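Prulley Hall Winter Clothing Store
Minutes of the December meeting

Present: Conceição Godinho (chair), Rokeya Dewan, Florêncio Nogueira, Maya Bitar (minutes)
Apologies: Hélder Pacheco

The meeting opened at 6.40 pm in the side room.

1. Minutes of the last meeting

Agreed as correct, with one change. Under item 3, "scarves to be washed at Matos" should read "blankets to be washed at Matos". The scarves were done at home by Rokeya.

2. Matters arising

The broken coat rail has been mended. Florêncio tested it with a full load of adult coats and it held. The second rail still leans to one side and should only be used for children's things until it has been looked at.

The notice on the front door still gives the old opening time. Maya to print a new one.

The key to the tall cupboard has not been found. Conceição has the spare and would like it copied before anyone else borrows it.

3. Money

Balance stands at £1,000 after paying the hall for the autumn. Matos has charged £40 for the blankets. Florêncio asked if we could get a lower price by sending everything in one go after Christmas. Conceição to ask.

Rokeya has bought safety pins, labels and two rolls of tape and will hand in the receipt. Agreed to pay her back from the tin.

4. Coats and boots

Adult coats are going out quickly, the larger sizes most of all. We have plenty of small children's coats and can stop asking for them until the new year. Maya will change the wording on the appeal sheet.

Boots are a problem. A lot come in tied together in different sizes, and the sorting takes up most of the first hour. Agreed that boots are checked at the door when they are handed over, and that odd ones are given straight back to the donor. Florêncio was not keen on this as it can be awkward, but was happy for it to be tried until the end of January.

Akden has offered a box of unsold fleeces. They would need collecting by van. Hélder to be asked if he can do it, as he was not at the meeting to say no.

5. Gloves

Rokeya reported that gloves are still the slowest part of the sorting. They arrive mixed in with hats and socks and the pairs come apart in the bags. At present there are 15 single gloves in the odds bag, and three families went without last time while there were good pairs further down the heap.

The following was agreed:

Gloves to be taken out of the bags first and laid flat on the light wood table, backs up, both of a pair side by side.

Fingers to point to the far side of the table, so that left and right can be checked at a glance.

Straps and clips to be looked at before a glove is passed. Anything with a broken strap goes in the mending bag.

Matched pairs to go in the green basket. Singles stay in the odds bag for 12 weeks and are then passed on for rags.

Work gloves and ski gloves to be kept apart if there is room. Maya thought one basket was enough for now. Florêncio would like a second one in a different colour. Left until the next meeting.

Conceição asked that pairs are pegged together at the cuff before going in the basket, as they were coming apart again in there. Rokeya has pegs.

6. Storage

Stosatar can let us have the shelf unit from their back office. It has to be taken apart to get it through the door. Florêncio and Hélder to measure the gap beside the radiator first — the last unit was too deep and had to go back.

The blankets should come off the floor as soon as there is a shelf for them.

7. Any other business

Maya asked for the heating to be put on half an hour earlier on sorting evenings. Conceição will speak to the hall.

Tea and milk are low. Rokeya to bring both.

8. Next meeting

Second week of January, same room, 6.30 pm. Florêncio to chair, Conceição being away.

The meeting closed at 7.55 pm.

Attached to item 5:

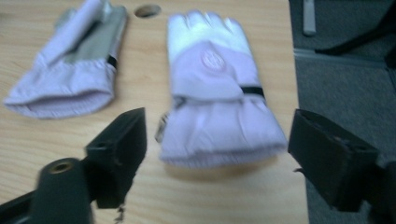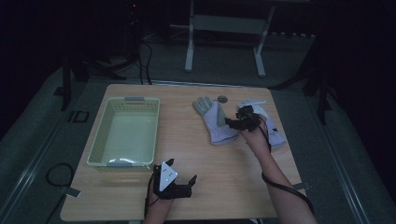

Gloves on the sorting table; the green basket is in the second picture.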